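The Plates at the Back of the Cupboard

Most households own more dishes than they use. Sorting them takes an afternoon and a clear stretch of counter.

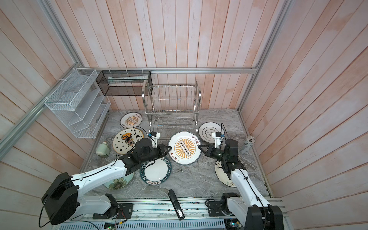 Plates and other dishes spread out on a gray marble-patterned counter. The large one in the middle has an orange sunburst and Chinese characters on its rim.

Open a kitchen cupboard in any of the older apartment blocks in Istelville and the plates tell you how the household came together. There is usually one set bought new, with a few pieces missing. Behind it are the ones that came from a parent, a former roommate or a restaurant that was closing. The dishes in front get washed every day. The ones in back might come out twice a year.

Printed plates are the hardest to place. A plain white dinner plate goes with anything, so it stays in use until it chips. A plate with a strong pattern gets noticed, and people either build a table around it or put it away. The sunburst design is a good case. It has bright orange rays coming out of a central oval, with a row of small dark circles inside the oval and red and orange characters along the rim. A smaller white plate has the same sunburst and the same dark circles, with a few characters printed around its edge. Put the large one and the small one together on a table and they look planned. Mixed in with four other patterns, they get lost.

The Himitz secondhand market, which runs through the warmer months starting in May, has a long row of tables given over to dishes. Sellers there price by the piece and by the pair. A single patterned plate can sit all morning. Two that match in different sizes tend to go early, often to people who want a serving plate and something to put beside it. Full sets for eight or twelve are slow. Buyers say they don't have the shelf space, and many of them don't have the table either.

Shelf space is the real limit in most kitchens. The housing office in Flunley surveyed 1,330 apartments before a round of kitchen repairs and asked tenants what they stored in the upper cupboards. Dishes came first, ahead of dry food and glasses. More than 1,000 of the households said they kept plates they had not eaten from in the past year. Few wanted to get rid of all of them.

The usual advice is to take everything out. It sounds like a lot of work, but a stack hides what is in it, and a plate at the bottom of a pile of ten is easy to forget. Clear the counter first and wipe it down. A pale or gray surface helps, as colored rims and fine cracks show up well against it. Then lay the plates out flat with some room between them. Small containers and lids can go to one side. They will need their own pass later.

Go by size before you go by pattern. Large plates that are used for serving can live higher up or stand on edge in a rack. Everyday plates belong between waist and shoulder height, where they can be lifted with two hands. Small plates get the most use of all in many homes – for toast, fruit, a spoon by the stove – and they are often stored in the worst spot, underneath something heavier.

Check each piece in daylight if you can. Run a finger around the rim. A chip on the foot of a plate will scratch whatever sits below it, and a chip on the edge is a reason to retire it. Printed designs deserve a closer look. If the color feels rough or has started to lift, stop using the plate for food. Older decorated ware of unknown origin is better kept for display.

Cheng, a kitchenware shop on the main street in Himitz, sells round felt sheets to go between stacked plates. Paper towels do the same job and cost less. Either one keeps a glazed foot from grinding against a printed center, and it's worth doing for anything with a pattern you like. Keep those stacks short, too. A tall pile means the bottom plate never comes out.

What goes back in the cupboard is a matter of taste. Some people end up with a plain set for every day and two or three bright plates on the shelf below. Others do away with the set and eat from whatever is on top. The leftovers can go in a box by the door, wrapped in newspaper, with the heaviest pieces standing on edge at the bottom.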